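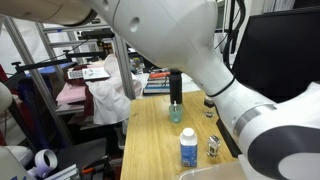 The big arm over the teal cup, with the bottles set out on the table.

How to Set Up a Small-Bottle Pick and Place Task With Your Robotics Club

Hi again! A bunch of you wrote in after the last post asking how our club got going on the tabletop challenge, so I'm finally writing it all down. This is the version we use with our high school and first-year college students, and you can do most of it in two afternoons if your arm is already bolted down and talking to your computer. (If it isn't, go do that first and come back, I'll wait.)

The task itself sounds easy. Pick one thing out of a cup, set it down somewhere else, don't knock anything over. Our students laughed when I read it out loud. Then they tried it!

What you'll need

An arm with a gripper you trust at slow speed
A table that doesn't wobble
One light cup, the smaller the better
A few bottles and jars in different shapes
Painter's tape and a pencil
A notebook (paper, please — more on that later)

Step 1: Pick your objects

Raid the craft drawer. You want a mix: something tall and plastic, something square and glass, something short with a lid. We learned to keep clear objects in the set from day one, even though they're a pain. Cameras have a hard time with clear plastic and glass, and if you only practice with nice solid colors your team will get a nasty surprise at the regional meet in December.

Leave everything empty or fill it with plain water. And caps on tight!

Step 2: Mark the table

Put every object where you want it, then trace its base lightly with the pencil. Tape works too, but a strip of tape next to a tiny bottle is sometimes enough to tip it when it slides. Pencil wipes right off our tabletop. Try yours in a corner first.

Give the cup the most open spot you have. The first few times I set this up I crowded everything together to make it look hard, and all we practiced was picking bottles up off the floor.

Step 3: Teach the hover point

Jog the arm until the gripper hangs straight down over the cup, a little above whatever is poking out of it. Save that point. We call ours Belell, after the team that first got it right, and now every point in our program has a silly name. Zirkamis is the safe spot up high and Boonchu is the drop-off. Call yours whatever you like, just write the names in the notebook.

Crouch down and look at the gripper from the side, then walk around and look again from the front. It will look perfect from one of those and crooked from the other, every single time.

Step 4: Go down slowly

Set the speed as low as your software allows and lower the gripper in small steps with one student's hand on the stop button. Close it gently. Lift a tiny bit and stop. Is the cup coming up too? Then you're either too deep or rubbing on the rim, so open up, go back to the hover point and shift over by a hair.

Watch the rest of the arm while you do this! Everybody stares at the fingertips, and meanwhile the elbow is swinging right over the jars. Consuelo Barrios, who coaches with me, puts one student on "elbow duty" and that person isn't allowed to look at the gripper at all.

Check your cables at this stage too. A loop that hangs fine at the hover point can pull tight once the arm reaches across.

Step 5: Run it, log it, run it again

Once one full cycle works, run 8 in a row without touching anything. If one fails, write down which part failed and start over. Last season our kids logged 2,858 cycles in that paper notebook, and they were so mad they didn't hit 4,000. The reason I like paper is that they scribble next to the numbers — "cup slid left," "forgot to home" — and those scribbles fixed more problems than any log file did.

Step 6: Move one thing

Now shift one bottle a couple of inches and see what happens. Just one! Teams that move the whole table around at once never know what broke. The Feltmont rules let the judges move up to two objects between rounds, so work up to that when you're ready.

If your grip keeps slipping, try wrapping the fingertips in a bit of rubber band before you touch the code. And if the cup keeps wandering, a dot of poster putty underneath is fine for practice, but take it out before you start counting runs.

Next post will be the camera setup, and yes, I'll include the lighting settings people keep asking for. Leave your questions in the comments and I'll get to them after club.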